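Home | Grants | Reports | News | Contact

We use cookies to keep this site working. Accept | Settings

Stedeck Reading Fund: progress report, 23 December 2020

The Trondov grant paid for 3,388 books to be mailed to families between July and now. Of these, 2,050 went out on schedule. The rest were late, mostly while we argued with Hamann over postage rates, and I would not call that a success – whatever the summary sheet says.

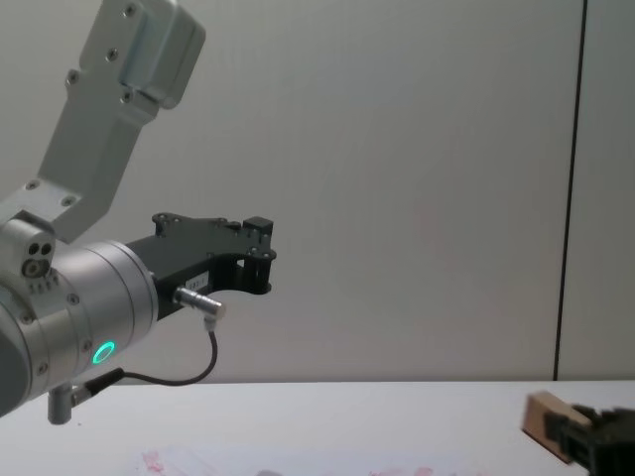 Florêncio Arruda

Parents tell us their children read more. I have my doubts. We asked 30 families and heard back from nine, and the ones who answer a survey about reading tend to be the ones who read. I don't think the "strong uptake" line in the Stindley draft should go to the board in its present form.

The picture books in Spanish were asked for most, and we ran out of them first. The chapter books moved slowly. Moving money from one to the other needs your approval, and I am asking for it now.

A phone survey is planned for the next period. It will cost more than the mailed one, and I can't promise that the answers will be any better.

© Stedeck Reading Fund | Contact us | Back to top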